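Page last updated 19/02/2020

# Pasichnyk Two-Finger Gripper Kit

**$200, shipped flat in one box. Simulator model included.**

The Pasichnyk is a parallel gripper you put together yourself, with a wide black base, two dark fingers, and enough reach to get hold of the ordinary tall things people keep in their homes. We started building it for our own arm at the Drundthorpe shared workshop, where the bench is always a bit too small and the coffee is better than you'd expect, and after a few people asked for the drawings (and then asked if we'd just please cut the parts for them) it grew into a kit. Zendby is still a very small outfit, so when you write to us you'll get Hui-mei, and when you get a box from us, Hui-mei packed it.

It's meant for hobby arms on a kitchen table, in a garage, or bolted to the corner of a club bench. If you have an arm that can carry it and a weekend you don't mind giving up, you'll get along fine.

## What comes in the box

- Base plate and cover, black
- Left and right finger, dark gray, with lighter gray faces on the inside
- 13 printed parts for the slide and the cable guide, bagged and labeled
- One servo with its horn already fitted
- Screws, washers, and a spare of each size, since they do roll under things
- A short hex key
- A printed build guide
- A download code for the simulator model

You'll need to bring your own arm, your own power supply, and a small Phillips screwdriver. A set of needle-nose pliers makes the cable guide a lot less fiddly, though I built my first one without.

## Numbers

| | |
|---|---|
| Weight, assembled | 444 g |
| Mounting | 4 bolts, through the base plate |
| Drive | Single servo, both fingers move together |
| Finger faces | Replaceable, two screws each |
| Cable exit | Rear, left or right |

## Try it in the simulator first

I know, I know, you want to open the bag and start screwing things together. I always do too! But the model that comes with the kit is the part I'm proudest of, and it has saved me from more bent fingers than I'd like to admit to on a sales page. Load it before you build, put it on the model of your own arm, and have it pick up something tall. You'll find out very quickly whether your wrist has enough room to turn, and whether the base is going to bump into the counter before the fingers ever reach what you're after.

The practice room in the download is called Storkberg. It has gray walls, a dark red door frame, and a handful of things to pick up, and the one I keep coming back to is the tall white bottle with the green label. It's a good teacher. It's round and long, and if you take it down near the base then all that height becomes your problem the minute the hand tips over. Reaching in under an overhang makes it that much harder, and the spot beneath the white surface is where I send everyone sooner or later.
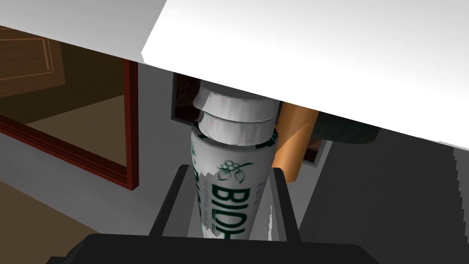

Hiu-tung Hsueh wrote in December to ask whether a low grip was ever worth the trouble, seeing that the top of a tall object swings so far when the wrist is even a little off. Grabbing it higher up seemed like plain sense to her, and she wondered why the guide didn't just say so and be done with it.

She has a point, and I've changed the guide because of her letter. Go higher when you can. The leverage is kinder and you can be sloppier with your wrist angle. The trouble is that under a shelf or a cabinet you can't always get the fingers up there without knocking a knuckle on something, so the low grip is worth practicing anyway. What I do now is close on the bottle, back straight out along the path I came in on, and only then lift. Lifting first is how the cap meets the shelf. If you're writing your own pick routine, put the backing-out move in as its own step and give it its own speed setting, a slow one.

While you're in Storkberg, play with the friction slider too. It comes set on the generous side, which makes for a pleasant first evening, but your real fingers on a real shampoo bottle won't be so forgiving. I turn it down until things start to slide and then bring it back up a hair.

## Building the real thing

Set aside a quiet afternoon, or two if there are children or cats about. The guide goes through it in order, and the order does matter in the middle section, where the slide has to go in before the cover or you'll be taking the cover off again. A few notes that didn't fit on the printed sheet:

**The servo.** Leave the horn where it is. It has been set at the fingers-open position, and if you pull it off to admire it you'll have to find center again by hand. The guide has a page on that at the back, and I'm sorry to say it's the most thumbed page in our own copy.

**The slide.** The printed rails will feel stiff. Work the slide back and forth with your fingers while you watch something on television and it'll loosen up nicely. Please don't oil it. A little dry graphite is all right if you have it in the drawer.

**The fingers.** Tighten both of them only halfway, close the gripper on a straight piece of wood, and then finish tightening with the wood still in place. They come out parallel that way, or near enough that you'd need a gauge to complain.

**The cable.** Leave more slack than looks tidy. Turn the wrist all the way in both directions by hand before you power anything, and watch where the cable wants to go. It will tell you which of the two rear exits to use.

## Holding things upright

Once your arm is running, the first thing I'd have you try is a plain upright hold, both in the simulator and on the bench. Pick a bottle, close on it from either side, and keep it standing straight while the arm carries it somewhere. It sounds like nothing much, and it's where most of the small errors in a build come to light. If one finger arrives before the other, the bottle gets nudged over on the way. If the faces aren't parallel, it'll twist.

The simulator is handy for this because you can stop at any moment, spin the view around, and look at where the fingers meet the sides. I like to set my view from just behind the base and look along the fingers, so that any lean shows against the door frame.
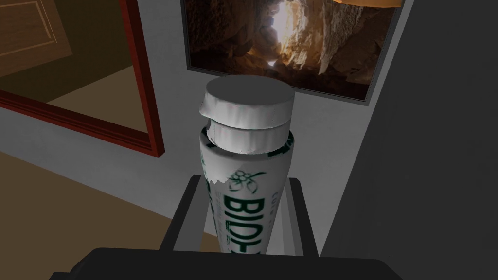

Could the closing force be set lower for soft bottles, a reader asked, without having to buy a second servo or rewrite the whole controller?

Yes, and it's an easy change. There's a line in the settings file called `close_limit`, and bringing that number down makes the fingers give up sooner. Change it a little at a time. On the bench, try it with a bottle that's half full of water and a towel underneath, with the electronics well away from the towel. The same setting carries over to the simulator model, though I'd trust the bench over the simulator on anything squashy, because the simulated bottles don't squeeze the way plastic does.

## Spares and odds and ends

Finger faces wear out before anything else, and we sell them in pairs. We keep spare slides and servos on the shelf as well. If you've cracked a printed part, write and tell us which one (the label on the bag has the name) and we'll pop a new one in the mail. The drawings for every printed part are in the download, so if you've got a printer and don't feel like waiting, go right ahead.

Longer fingers are something we get asked for a lot. I have a set on my own arm and I'm not happy with how much they flex yet, so they aren't for sale.

## Ordering

Kits are made up in small batches. Send a note with the make of your arm and I'll check that the bolt pattern fits before you pay for anything. If it doesn't, I can usually drill the base plate to suit, at no charge, as long as you send a sketch with measurements on it. You're also welcome to come by the Drundthorpe workshop and handle one first. Bring your arm if it's portable, and we'll bolt a gripper on and see how the two of them get along.

Hui-mei Wan
Zendby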